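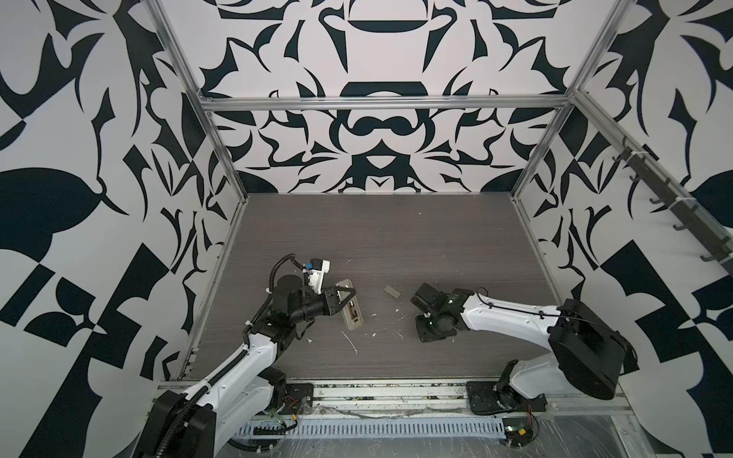
Tullemach packing room – questions people keep asking about the arms

Put together fast by Styliani Mavromatis, Gradau site. Will add to it as more come in.

Is anyone losing their job?
No. Written down and signed, copy on the board by the lockers. The 17 of us on the packing side stay 17. What changes is who does what, and when.

So what do the arms do?
Small stuff on the bench. Picking up little cases, moving them, setting them down again. Two arms to a station. Anything heavy, odd shaped or leaking is still a person's job.

Are they quicker than us?
Not right now. Orestis beats them easily on a normal morning. They don't get sore wrists though, and that was the complaint that started this whole thing at the Dirkimthorpe site.

What happens to my shift?
Early shift stays as is. Late shift starts at 2 from July, not 1. If that wrecks your school pickup tell Polyxeni Andreadis now, not the week before.

Do I have to learn to run one?
Nobody has to. Training is 16 hours, paid, during normal hours. You get the station lead rate once you're signed off – not before, payroll has been asked twice.

It dropped something. What do I do?
Pause button, wait till both arms stop, then pick it up. Never reach in while they're moving, even if it looks slow. Then put it in the log. One line is plenty.

Who cleans the bench?
Whoever is on the station, end of shift. Crumbs and bits of trim add up. Brush only, no air hose near the wiring please.

Do they record us?
The cameras are for the bench. Footage isnt used for timing people or for reviews. Stavros Karamanlidis has the full policy, ask him for the long version.

Can I go back to hand packing if I hate it?
Yes. Give it around two weeks, then say so. Ifigeneia went back in teh spring and it was no big deal.

Who do I call when it's stuck?
Triantafyllou support, number is on the side of the cabinet. After 6 pm leave it off and use the hand bench.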